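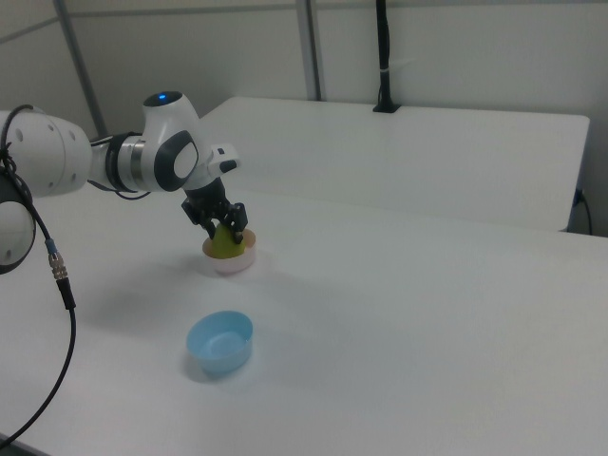
Gronby bench, pear transfer – 16th February

6 min read

Search notebook Go

Picking up from the gripper-width runs. The question is still whether the policy trained with delayed action labels does better at the moment of closing than the one trained on labels as recorded. Everything before the closing moment looks the same in both, so I have stopped scoring the approach and only score from the point where the fingers are lowered around the fruit.

Setup

Task is bowl to bowl. Pear starts in the small bowl at the middle of the table, goal is the empty light-blue bowl in front of it. Arm comes in from the left. Fixed camera only, wrist view switched off for both policies so that the comparison is about timing and nothing else. Same checkpoint step for both, same seed list, same start poses read from the file. Run order shuffled with the Pradska script, which also hides the policy name from whoever is scoring until the sheet is closed.

40 trials per policy, 80 in all. Label shift is 2 control steps for the delayed set, zero for the other.

Scoring

A trial counts if the pear ends up in the blue bowl and stays there after release. Dropped and regrasped counts as a success but gets an R in the margin. Touching the rim of the small bowl is logged separately and does not fail the trial unless the bowl moves far enough to leave its marked position.

Results

51 successes over the 80 trials. Split is 29 for the delayed labels and 22 for the unshifted ones. That is a gap in the direction we expected, but with this many trials I would not write it up as more than a hint. The intervals overlap.

The failure types are more useful than the totals. With unshifted labels most failures are early closing: the fingers start to come together while the wrist is still moving down, they meet the upper part of the pear where it narrows, and the fruit rolls against the bowl wall. With delayed labels that failure nearly goes away. What replaces some of it is a late lift, where the grasp is fine but the arm sits at the bottom for a while before going up. A few of those ran out the clock. I scored them as failures per the protocol, although a longer time limit would have rescued several. Changing the limit now would spoil the comparison with the Aveo numbers, so it stays.

Rim contacts were more frequent than I would like under both policies. The small bowl leaves little room on either side of the pear once the fingers are open. Orientation matters here. When the long axis of the pear lies across the closing direction the fingers have to open almost to the stop, and the policy does not always command that. The training demos are thin on that orientation. Worth checking the histogram before blaming the labels.

Things that went wrong

First block had to be thrown out and repeated. The controller was still loading the Rautiainen calibration from the previous bench layout, and every grasp landed off to the same side. Obvious once plotted, not obvious while watching. The start script now prints the calibration name and waits for a keypress.

The logged gripper width also drifts slightly across a session. Zeroing between blocks fixes it. I did not do this in the earlier runs, so the width plots from those should be read for shape only.

Is the shift just covering for latency?

Possibly. If the recorder stamps the gripper command ahead of the arm pose, then shifting the labels is only a correction for that and there is no method here, just a bug. Step test for this: command a close and a small vertical move on the same tick, compare the time stamps with the motor currents. If the offset comes out near the shift we used, the write-up changes completely.

To do

– step test on the recorder, before any more trials
– shift of one control step, same protocol
– histogram of pear orientation in the demos
– rescore the late lifts with a longer limit, in a separate column, keep the original
– zero the gripper between blocks, add to the bench sheet

Raw logs are in the Gronby folder under today's date, discarded block included and marked as such.

Back to top | Contact the notebook editor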